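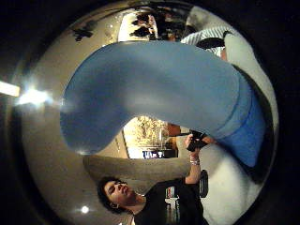
A blue-gloved thumb, close up, and a young man with dark curly hair.

Aurelia Steiner has moderated the comments on Granside, a blog about how science gets argued over, for 4 years. She reads every comment before it goes up. On a busy post there can be 100 of them in a day.

"Most are fine," she says. "People want to talk about the method in a paper, or they've spotted a mistake in a graph. I let those straight through."

The trouble usually starts with a reply to a reply. She gives the case of a long thread last December on whether failed experiments should be published. Two regulars, posting as Han and Pudetti, agreed on almost everything and still fell out over the word "theory".

"Han said Pudetti hadn't read any philosophy. Pudetti answered with 2,000 words and a reading list. By then everyone else had gone home."

She closed the thread the next morning. Both men wrote to complain, and she printed both letters.

I asked whether she deletes rude comments. She does if they are only rude. "If there's a point in it somewhere, I'll ask the person to send it again without the insult. Perhaps half of them do."

Tegan Halliday, who writes most of the posts, would be stricter. She wanted a limit of 80 words on comments and tried it for a month on Estine, her own smaller site. "It was quieter," Halliday says. "But people split one long comment into six short ones, and I had to read them in the right order."

Steiner has no plans for a word limit at Granside. She is thinking about asking people to quote the sentence they are replying to, after several rows over things the author never wrote.

"I'd like to try that in the autumn," she says. "Tegan thinks they'll just quote the wrong sentence."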